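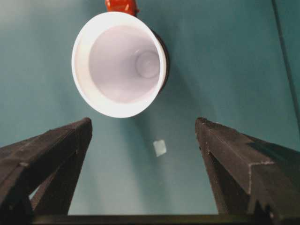 6th December

Two more hours on the arm tonight and I still don't believe in it. Gianni Sala does. Gianni believed in it in July too, when it was a box of motors from Roltia and a drawing on the back of an invoice.

Today's job was the white cup. Gianni wants it picked up by the rim, one finger inside and one out, and set down on the other side of the mat. I asked what was wrong with grabbing it round the middle like a person would. The fingers don't open wide enough, apparently. So we bend the task to suit the tool, as usual.

I rewrote the approach angle twice. Fifty tries on the old setting, and 7 of them I'd call clean. Gianni says more, but he counts the ones where the cup ends up on its side. I don't. A waiter who did that would be out by lunch.

The wrist camera is the one part I've warmed to. It gives a decent view between the fingers, and the rim shows up bright against the teal. What the software does with that view is another matter — it loses the edge whenever somebody leans over the bench lamp. Graziella Cattaneo thinks we should train it on more shadows. Maybe. I think we should buy a better lamp, and Furaswood has one for 60.

Also the left finger needs filing again. It's scuffed and I don't trust how the tips meet. Gianni printed them solid and swears they'll last the winter.

Must remember to order M3 screws, and to bring my own pliers home this time. Shop was freezing. Left at ten, Gianni still typing.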